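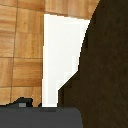 4. Checking the sim score before you trust it

The Rallis benchmark reports one number per policy, and most people stop there. Please don't. A score from rendered wrist views tells you how a policy does in rendered wrist views, and the link to a real arm is still a claim to be tested. Look at the kind of view the policy gets: honey-coloured parquet, a plain white object with hardly any shading on it, and a very dark brown surface taking up the whole right side. The light is even and there are no strong shadows on the wood. A policy could learn to find "the white thing on the orange floor" and still score well. The steps in this section are meant to catch that.

Before you start, you need a finished training run, the Jiltier viewer and a free evening on the machine. The full check plays 700 episodes.

4.1 Running the check

1. Open Jiltier and load the policy you want to test. Use the last saved copy. Picking the best-looking one defeats the purpose.

2. Set the seed list to "held out". The default list overlaps with training by 145 scenes, a problem we reported to Detside in May and which is still there in the current release.

3. Run the baseline pass with all textures left alone. Write down the score.

4. Turn on floor swap and run again. Only the floor pattern changes. Object shapes, arm start and wrist view stay put.

5. Turn on colour swap, turn floor swap off, and run a third time.

6. Open the log for each pass and check that the episode count matches. Crashed episodes are dropped silently and don't count as failures.

CAUTION: Do not compare passes with different episode counts. Our first baseline pass finished only 636, and the missing ones were mostly hard scenes. The score looked great for exactly that reason.

4.2 Reading the result

If the score holds up in all three passes, you've ruled out two cheap tricks. That's all you've ruled out. It says nothing about grip force, camera lag or a worn finger pad.

If the floor swap score drops by more than 2 points, play back the failed episodes before changing anything. Watch for grasps that close early, and for an arm that drifts when something dark fills one side of the view.

NOTE: The Flirnavis add-on gives each policy a "transfer rating". We haven't found a setting where it lines up with results on our own bench, so we leave it off – you may have better luck.

4.3 Saving your runs

Keep the seed list, the three logs and the exact build of Jiltier in one folder. Scores from different builds shouldn't go in the same table, even if the release notes say rendering hasn't changed.

For real arm trials, go to section 5.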